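The Chore Question
Can a machine clear the table yet? A visit to a workshop that has spent more than a year on the bowl

February 5, 2019

Among the tasks that make up a day in a commercial kitchen, moving an empty bowl from one place to another is seldom counted as work. It does not appear on the training sheets used by the canteens that Cimitz serves, and new staff are shown it once, if at all. For the automation group at Cimitz, it has filled most of the past year.

The company supplies kitchen equipment to schools and residential homes. Its interest in robots began with a practical complaint from customers, who found the dish return the hardest station to staff. Management asked whether an arm could take over the simplest part of the job: lift a bowl from a counter, carry it a short distance, and set it down on a rack. The group, led by Tin-yau Tsai, was given a room, a budget for two years, and a staff of four.

Factories solved a version of this problem long ago. On a shop floor, parts arrive in the same position every time, held in trays made for the purpose. A counter offers no such help. A bowl may be near the edge or against a wall, and a pale bowl on a pale counter gives a camera very little to work with.

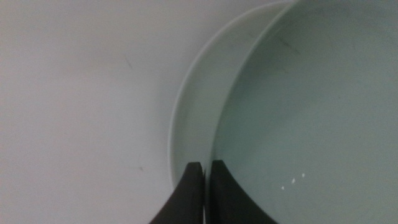 Mr. Tsai regards the rim as the center of the matter. A two-finger gripper cannot close around a wide bowl, so it must take hold of the wall, with one finger inside and one outside. If the fingers come down too far to one side, they meet the floor of the bowl or miss it altogether. If they come down slightly too low, they press on the counter and the arm stops itself as a safety measure. A person corrects such errors by touch before noticing them. The machine has to be taught that a correction is needed.

"People ask us when it will do the whole kitchen," Mr. Tsai said. "I ask them to watch one bowl for an afternoon."

The group keeps a written log of every trial. In its first full series, the arm made 1098 attempts to pick up a bowl and place it on the rack. It completed 443 of them without help. The failures were sorted by cause, and the largest share fell under a heading the staff call "wrong side," meaning that both fingers arrived on the same side of the wall. A second series, finished in December, was run with revised software, and its results are still under review.

Two other firms are working on related tasks. Ornurari, which builds laundry equipment, has an arm that can sort flat towels by size but is defeated by a fitted sheet. Brutley has taken a different course and redesigned the object, producing cups with a molded tab that a gripper can find easily. The approach works well in the company's own showroom. Buyers have been slow to replace crockery they already own.

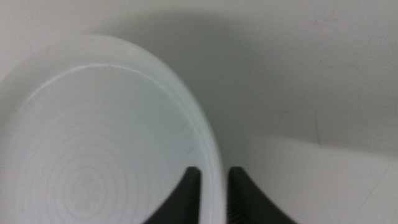
Speed remains a serious obstacle. The Cimitz arm approaches the bowl slowly, pauses above it, and often adjusts its position twice before closing. A kitchen worker clears a whole table in the time it needs for one item. The group does not see this as decisive, as a dish return could be cleared overnight, when the room is quiet. Cost is harder to set aside. The arm, its stand, and its camera are priced well beyond what a school canteen spends on equipment in a year, and someone must still be present to free it when it stops.

Yu, a residential home that has agreed to host the first trial outside the workshop, has set its own conditions. The arm is to work behind a barrier, handle only empty plastic bowls, and be switched off during meals. The home's kitchen staff will keep their present hours for the length of the trial.

Mr. Tsai's group will move its equipment there once the review is complete. Stacked bowls are next on its list, followed by plates. Cutlery has been put off until the second year's budget is settled.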